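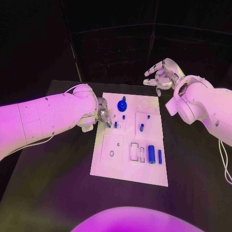
Antonina's view is that the town has already made up its mind about the Tambunan loading yard and that our noise log will go in a drawer. She said so twice while I was setting up the meter. I told her she may be right about the drawer, but I still want the log to be one I can defend.

25/02/2022
Notebook, noise survey, Tambunan yard / Ranavham Street side

Where we are. The town's draft permit would let the yard run trucks through the night, with a limit at the property line. The applicant's sound study (done by Prisach) says the limit is met. I have read it three times now and I don't trust it much. The readings were taken at the gate, on the uphill side, and the houses are downhill behind the retaining wall. Nothing in the study says why the gate was chosen. The appendix has a map with the gate marked and the houses left off it, and I'd like to hear someone explain that at the hearing.

Setup. Meter on the tripod at the back fence of the Ranavham Street lot, mic at head height, windscreen on. Calibrated before and after, both fine, drift too small to bother writing out. Slow response, A-weighted, one log line per minute. I wanted C-weighted as well, since the complaints are mostly about a low rumble, but the second meter is still out for repair and I won't fake it from the first one.

Results, such as they are. Background with no trucks: 52. Loudest single reading: 80, a trailer being dropped. Total usable minutes: 114. I threw out the stretch when the wind got up, and also the bit where a neighbor's dog was going at the fence. Antonina thinks I should have kept the dog, because the applicant kept birds in theirs. No. If we keep our dog we can't complain about their birds.

What I'd be willing to say from this: trailer drops can be heard clearly at the back fence and stand well above background. What I would not say: that the limit is broken. The limit is an hourly average and a few bangs don't move an average very far. People on the street wake up from bangs, not from averages, but the draft is written in averages. That's a problem with the draft and our meter can't fix it. Somebody should ask the council for a maximum level as well as the hourly one. The old Gorkosstead quarry permit had both, if I remember right. CHECK THIS before anyone repeats it.

Things I'm not convinced by, our side included:

- The flyer says the noise has "doubled." Doubled from what? We have no earlier readings. I asked for that line to come out and was told it was already printed.

- The rumble. Three households describe it and I believe them, but I stood there for the whole session and could not have sworn it came from the yard. Could be the highway. Could be the cold store at the end of the street. Need the C-weighted run and a wind note for every block.

- The offer of a "quiet coupling" for the trailers. The applicant's letter names no model, no test and no date. Until there's a data sheet I'm treating it as a sentence in a letter.

- The sound wall. The drawing shows it stopping short of the ramp. Sound goes around the ends of walls. I'd want it carried past the ramp or left out of the sums.

Antonina Nazarenko read the above over my shoulder and wants it recorded that she finds it "too fair by half." Recorded. She also wants the evening readings sent in now, on the grounds that comments close before we can do a proper night. I don't like sending a partial set. If it goes, it goes with the word "evening" in the title and the discarded minutes listed.

To do
Get the second meter back, or borrow one with a known calibration.
Night session, 2 positions at once if we can, back fence and gate, so that our numbers can be laid beside the Prisach ones.
Write to the planning office for the raw file behind the study. They have sent the summary table twice. The table is not the raw file.
Look up the Gorkosstead permit wording.
New batteries. The indicator was showing one bar when I packed up.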